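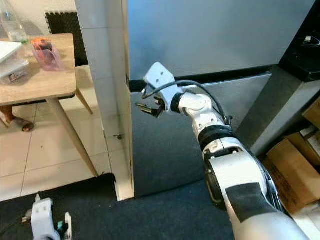

Daichi Nakajima has fitted kitchens in Polton for most of his working life, and the part he gets called back for most often is the refrigerator. Cabinets stay where you put them. A refrigerator has to be pulled out, plugged in, cleaned behind and one day replaced, and he says most people plan the kitchen as if none of that will happen.

"They measure the refrigerator and they measure the gap and the numbers match, so they're happy," he said when we met at the Janska showroom. "Then the door opens halfway and stops."

The trouble is usually a wall or a pillar on the hinge side. A door that runs tight against a pillar may look neat when it is shut, but many models need the door to swing past the side of the body before the drawers will slide out. Nakajima asks customers to find the installation sheet before they choose anything else.

"Look for the drawing from above with the door open. If you can't find that drawing, ask the store for it. Don't go by the picture on the box."

He is not against pillars. The one in his own kitchen is white, and he likes having a firm edge between the cooking side and the table. In the older apartments on Pulthorpe Street they can't be moved anyway, and he has worked next to plenty of them. His usual fix is a filler panel on the hinge side, painted to match the wall. Sometimes the hinge can be moved to the other side instead.

"Ask before delivery. Doing it in the shop takes no time. Doing it in your kitchen with the food on the floor is a bad afternoon."

The largest job he did last year was a narrow kitchen for the Aoki family. The cabinets came to $1,531 and the refrigerator to $1,277, and he spent 3 days there. One of those days went to moving an outlet that sat right behind the compressor.

I asked about finishes. He said customers worry about silver doors showing marks, and they do show them, but he finds dark gray harder to keep up because it picks up every light in the room. He uses a damp microfiber cloth, then a dry one, and wipes along the brushed grain where there is one.

"People buy a spray for it. I have tried the sprays. Water is fine."

The dark gap between the upper and lower doors is where he tells people to look when they clean. Crumbs get down onto the gasket there and the seal stops closing properly. A soft toothbrush gets into the corners.

He also has views on the table. If it is in the next room, he wants a clear walk from the refrigerator to it, and he warns about splayed legs, which stick out near the floor where people don't look.

"I like those tables. I own one. I have also kicked it many times."

Nakajima plans to take on fewer full kitchens after June and do more small repairs. He already has 5 refrigerator doors waiting to be rehung.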